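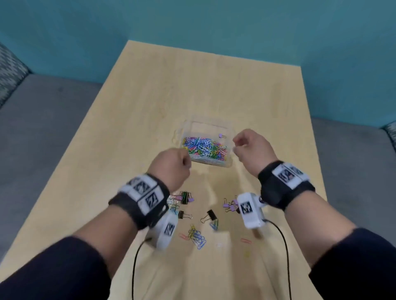

6 min read

Sorting Small Stationery by Hand: Retrieval and Return Times for Mixed Paper Clips

Project report, Workplace Methods course
Yeison Ticona, Leena Lappalainen, Carmela Mateos
Supervisor: Muammer Değirmenci
2026-07-21

1. Background

The Kinsella study building keeps shared stationery in boxes that students borrow from the front desk. Paper clips and binder clips are returned to whichever box is nearest, and the boxes become mixed. The desk staff asked whether it would be worth keeping the two types apart. Our project looked at one part of that question: how long it takes a seated person to find and remove a binder clip from a box of paper clips, compared with removing it from a box with a divider.

2. Materials

The mixed box is clear plastic, shallow and rectangular, with slightly frosted sides. It was filled with colored paper clips in pink, purple, blue, green, yellow and white. The clips tangle easily. For each trial a small binder clip with wire handles was added. The purple one was used in the first block and is the hardest to pick out by color, as many of the paper clips are close to it in shade.

The load was fixed at 470 paper clips. It was checked by weight before each block and corrected if clips had been dropped. The divided box held the same load, with a card wall glued across one end and the binder clip behind it.

All trials took place at the long table by the teal wall, with gray bench seating on both sides. The pale table top gave enough contrast to find spilled clips. The benches are fixed, so reach distance could not be adjusted for shorter participants. We placed the box near the middle of the table and marked its corners with pencil.

3. Procedure

Nine participants took part. Each sat with both hands closed in front of the box and the forearms off the table. At the start signal the participant opened the hands, removed the binder clip, and set it down to the right of the box. The timer stopped when the clip touched the table. Any paper clips that came out with it were counted and put back.

The binder clip was placed by the person running the trial, in one of three positions: on top near the far edge, on top near the center, or buried under one layer. The order was drawn from a list prepared by Lappalainen. Participants looked at the wall while the clip was being placed.

We planned 225 trials and completed 223. Two were lost when the timer was not reset.

4. Results

With the clip on top, the two boxes gave similar times, and the position near the far edge was no slower than the center. Buried clips were slower in the mixed box for every participant. The delay came mostly from tangling. A participant would find the binder clip quickly, lift it, and then have to shake off a chain of paper clips hooked through the wire handles.

Paper clips came out with the binder clip in 73 trials. All but four of these were mixed-box trials with the clip buried. The longest chain was eleven clips.

Using two hands helped with tangles. Participants who held the pile down with one hand and pulled with the other had fewer spills than those who pulled with one hand only. We did not instruct either method, and the groups are too small to compare properly.

5. Sources of error

The pile settles during a block. Early trials have looser clips near the surface than later ones, and we stirred the box only between participants. It should have been stirred between trials.

Burial depth was judged by eye. Mateos and Ticona both placed clips, and their idea of one layer was probably not the same.

Hand timing adds an error that we did not measure.

6. Recommendation to the front desk

A divider is worth adding to boxes that hold both types. The card wall came loose twice, so a plastic insert would be better. Where a divider cannot be fitted, binder clips should be left on top of the pile with the handles folded flat.

The trial sheets are in the Clulero folder under the course name. The weight checks for the last block are on paper and can be requested from Ticona.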